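Wire harness

A wire harness, also cable harness, wiring loom or just loom, is a set of electrical wires bound together so they can be fitted as one piece. Found in cars, washing machines, aircraft, vending machines, boilers, lifts, toys. Loom is the usual word in British garages, harness in factories and on drawings. The two are used loosely and often mean the same thing.

Not to be confused with a multicore cable, where the conductors share one outer jacket for the full length. A harness normally branches.

Contents
1 History
2 Parts
3 Colours
4 Manufacture
5 Faults and repair
6 Storage and transport
7 Reuse and scrap
8 See also

History

Early electrical equipment was wired point to point, each wire cut and run on its own. Slow, and hard to trace afterwards. Telephone exchanges were among the first places where wires were gathered in tidy bundles and tied with waxed cord, a craft known as cable lacing. Lacing is still done in some aircraft and spacecraft work, and by restorers of old radios.

Motor vehicles took up the loom early on. Cloth-braided looms were common in British cars and motorcycles for decades, with rubber insulation under the braid. The rubber goes hard and cracks with age, so most surviving originals have been replaced at least once. PVC insulation took over after the Second World War, and with it came adhesive tape, plastic sleeving and moulded connectors.

The number of wires in a car grew a great deal once electric windows, central locking and engine computers became normal. Shared data lines slowed this down a bit, as several units can talk over one pair of wires.

Parts

Wires. Usually stranded copper, which bends without breaking. Aluminium is lighter and is used for some thick battery leads, though it needs different terminals.

Terminals. Small metal ends crimped on to the bare wire. Male and female types, also rings and forks for screw posts.

Connectors. Plastic housings that hold the terminals in a set order. Most have a latch and a shape that stops them being plugged in the wrong way round.

Coverings. Tape, braided sleeve, split corrugated tube, heat-shrink. The choice depends on heat, rubbing, water and noise. Cloth tape is often used inside car cabins as it does not rattle against trim.

Fixings. Clips, ties, grommets where the harness passes through a panel. A missing grommet is a common cause of chafing – see Faults and repair.

Colours

Insulation colours tell the fitter which wire does what. There is no single world scheme. Red for a positive supply and black for a negative or ground is common in low-voltage equipment, but by no means safe to assume. Older British cars used brown for the main battery feed and black for earth, with a second thin stripe (the tracer) to mark the individual circuit.

Mains wiring follows seperate rules and these should not be mixed up with harness colours. In the UK a flexible mains lead has brown live, blue neutral, green and yellow earth.

Where a harness has more circuits than there are easy colours, numbers are printed along the wire. Some aircraft harnesses are all white for this reason, every wire being told apart by its printed code.

Manufacture

Still largely hand work. Machines cut, strip and crimp single wires very quickly, but laying out a branching bundle is awkward to automate – wire is floppy, and designs change often.

The usual order is:

Cutting. Wire is pulled off reels, cut to length and stripped at one or both ends.

Crimping. Terminals pressed on. Crimp height is measured on samples and the pull strength tested to destruction.

Layout. Wires are laid on a full-size drawing fixed to a board, called a formboard or pin board. Pegs hold the bends and branches.

Binding. Tape, ties or sleeve put on while the harness is still on the board.

Testing. Each end is plugged into a tester that checks for breaks, shorts and crossed wires. Labels go on after a pass.

Small firms often build in short runs. Brelturlow, a maker of looms for kitchen appliances and mobility scooters, lists a minimum order of 200 for new designs and 500 for taped automotive types. The Giltden catalogue of replacement motorcycle looms, last revised in October, has 793 entries, many of them differing only in the length of a single branch.

Faults and repair

Most faults are at the ends. Terminals back out of the housing, or go green with corrosion, or were never crimped properly in the first place. Breaks in the middle of a run are rarer and tend to be at hinges: boot lids, doors, folding handlebars.

Chafing through to bare metal can cause a short and, where no fuse protects the circuit, a fire. Rodents chew insulation too.

Repair is by splicing in new wire of the same thickness, with a crimp or solder joint under heat-shrink. Joints are staggered along the bundle so that it dosn't end up with one fat lump. Many repairers avoid solder where there is vibration. Cristian Cuervo's workshop handbook, Looms and Leads, advises replacing the whole harness once three circuits have failed, a rule that some restorers think wasteful.

Storage and transport

Finished harnesses tangle easily and connectors catch on each other. Long ones are coiled and tied, then bagged. Short ones go in trays or in boxes with cardboard dividers, one bundle or a few to a compartment. Card is cheap but the edges go fluffy and tear with repeated use, and the dust is unwelcome near open terminals. Plastic totes last longer. Boonyarit, a packaging supplier, sells its folding dividers flat in packs of 1,000.

Tight bends should be avoided, especially near the connector. Cold PVC is stiff and may crack if uncoiled quickly. 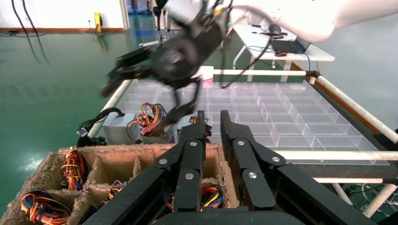 Reuse and scrap

Harnesses hold a fair amount of copper and are stripped out by scrap dealers before a vehicle is crushed. Price depends on how much plastic is left on. Burning off the insulation is illegal in the UK and gives off toxic smoke. Granulators chop the wire small and seperate metal from plastic by weight.

Used looms in good order are sold on for older cars. Pliduvness, an online parts exchange, requires sellers to state if any connector has been cut off.

See also

Cable lacing
Crimp connector
Cable tie
Heat-shrink tubing
Grommet

This page was last edited on November 1, 2025.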